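Olmont Issues Tabletop Play Kitchen Set with Revised Storage and Cleaning Guidance

BROVCOMBE, 3 October 2020. Olmont today released the Grarkel tabletop kitchen set, a collection of play cookware, tableware and toy food intended for preschools, libraries and family centers. The set is supplied without a play stove or cabinet and is laid out on any flat table of standard height. It replaces the Brophy floor kitchen, which Olmont will stop supplying at the end of October.

Background

The Brophy unit was a single cabinet with fixed shelves and hooks. Customer sites reported that the cabinet took up floor space that was needed for other activities and that small pieces collected behind the lower shelf. Olmont reviewed written feedback from 237 sites before drawing up the new set. The most frequent request was for loose pieces that could be set out on a shared table and cleared into one storage tub at the end of a session.

A trial run of 1000 sets was packed at the Brovcombe warehouse over the summer. The packing list was changed twice during that period. The present list is final for all orders shipped from October onward.

Contents and layout

Cookware in the set includes a black frying pan and a green slotted spatula. Tableware includes a lavender plate and a small blue bowl. The perforated colander has a tab handle at each end and is large enough to hold the toy ketchup bottle on its side. Toy food includes strawberries in two sizes, banana and a round orange fruit.

Olmont recommends a plain, light-colored tabletop. Pieces should be spread out with open space between them so that each can be picked up without moving its neighbor. Cookware is normally placed to one side and food to the other, with the colander between them. The layout is not fixed, and food may be placed in the colander or beside it as the activity requires.

Kitchen pieces and toy food set out on a white tabletop:

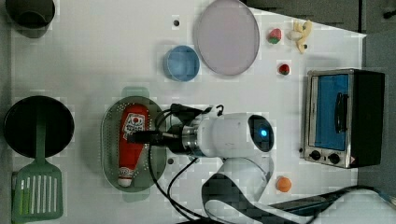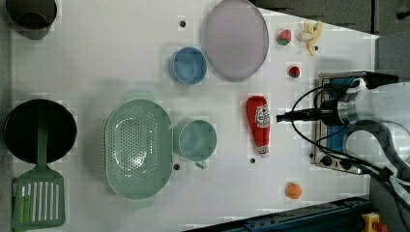
Cleaning and storage

1. Remove all food pieces from the colander, bowl and pan.
2. Wipe each piece with a damp cloth and mild soap. Do not use bleach or abrasive pads.
3. Rinse the colander under running water and check the holes for trapped material.
4. Dry all pieces fully before packing. Caps and handles need extra time.
5. Place the plate and pan flat in the bottom of the storage tub, then the colander, with the bowl and food pieces on top.
6. Lay the spatula along the side of the tub. It should not be used to hold the lid open.

Pieces are not intended for use with real food or on a heat source. They should be kept out of direct sunlight during storage, as the lighter colors may fade. A printed checklist is fixed inside each tub lid for use when clearing up.

Replacement pieces

Single pieces can be ordered under part reference 1667, followed by the item name as it appears on the checklist. Food pieces are sold one at a time or in mixed bags of 20. Replacement parts for the Brophy unit remain available while stock lasts, but its shelves and hooks do not fit any part of the Grarkel range.

Availability

The Grarkel tabletop kitchen set is available to order now through the Olmont supply catalog. Orders placed by schools and libraries are shipped from Brovcombe in the order received. Sites holding an open order for the Brophy unit may change it to the new set by writing to the Olmont orders desk before the order is packed.

About Olmont

Olmont supplies play equipment, storage and classroom furniture to early learning sites. The company's offices and main warehouse are in Brovcombe.

Press contact: Olmont Press Office, Brovcombe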